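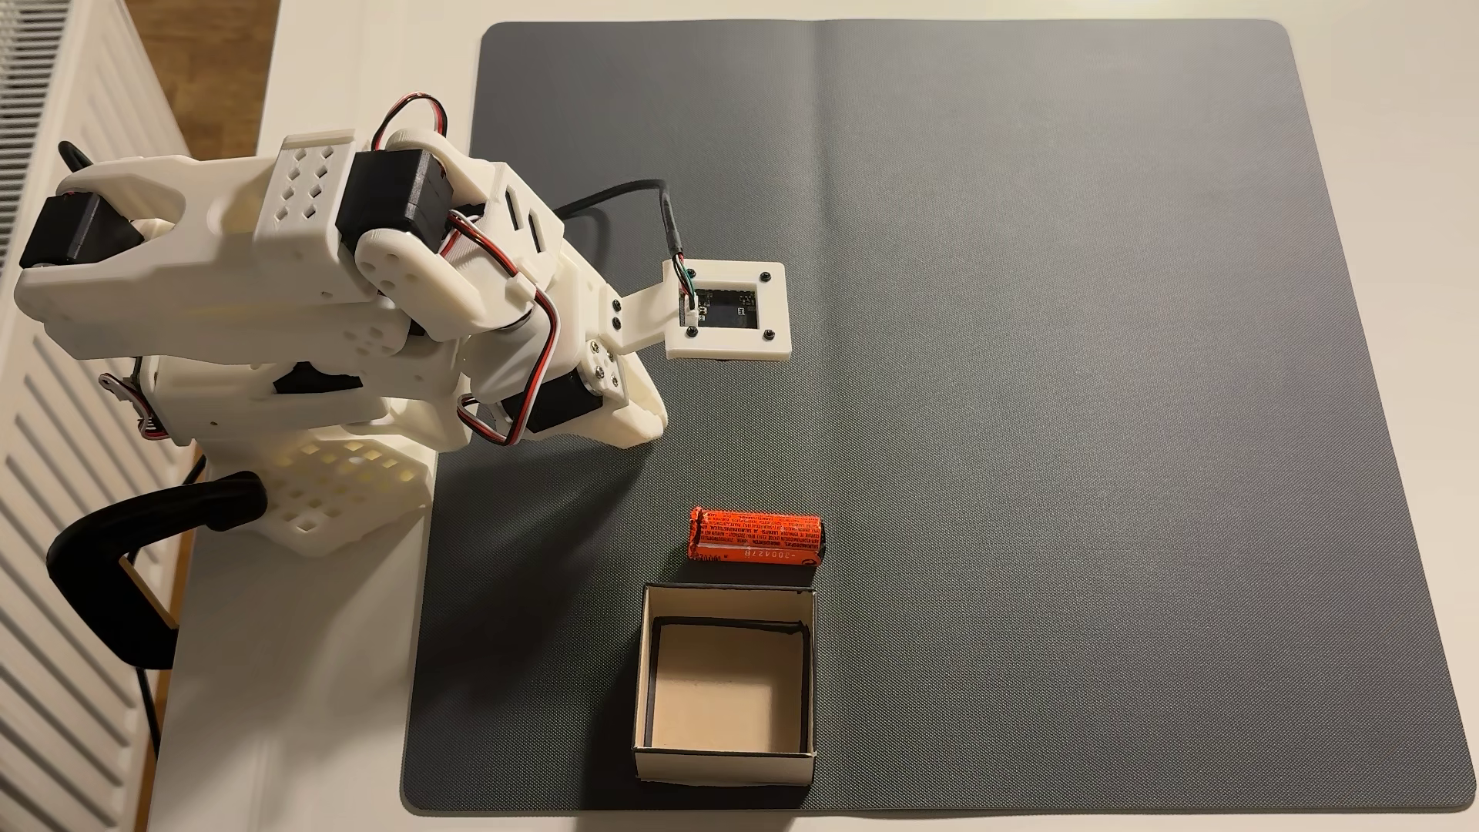 Geerts

I have been learning to bake rye bread since November and I'm completely hooked. Proper rye, I mean, the dark heavy sort you have to slice thin, with butter going on thick and a bit of salt over the top. My first loaf was a brick. The second was a brick with a hole in it. I ate both of them!

What got me started was a weekend in Flosden, where the bakery by the bus stop sells a rye so sour it makes your ears tingle. I bought one to take home and it didn't last the journey. The woman behind the counter told me they use a starter, flour, water and salt, and then leave it alone for ages, and I thought – well, I can leave things alone, I'm brilliant at that.

So now I have a starter in the fridge door, next to the mustard. I feed it 200 grams of rye flour and the same of water the night before baking (too much, I know, but the spare goes into pancakes and the pancakes are wonderful). By morning it smells of apples and slightly of paint. Then in goes the rest of the flour, the salt, a spoon of treacle and a big handful of sunflower seeds. You don't knead it. You couldn't if you tried, it's like wet cement, so I just scrape it into the tin with wet hands and smooth the top with the back of a spoon.

The waiting is the hard bit. I've found it needs about 17 hours out of the oven before you cut it, wrapped in a tea towel. Cut it warm and the knife comes out covered in glue. I still do it every now and then, the smell is just too much.

I've tried three flours so far. The supermarket one was fine, a bit dull. The coarse one from the market gave a lovely chewy crumb but the loaf sank in the middle – my oven runs cool, so that could well be me. The stoneground from the farm shop is the best by miles, nutty and almost sweet, and I've just bought 2 more bags.

Next I want to try caraway, and maybe soaking some old crusts and mixing them into the dough, which people have been doing for ever and which sounds so good. If you've done it, please tell me how wet the crusts ought to be!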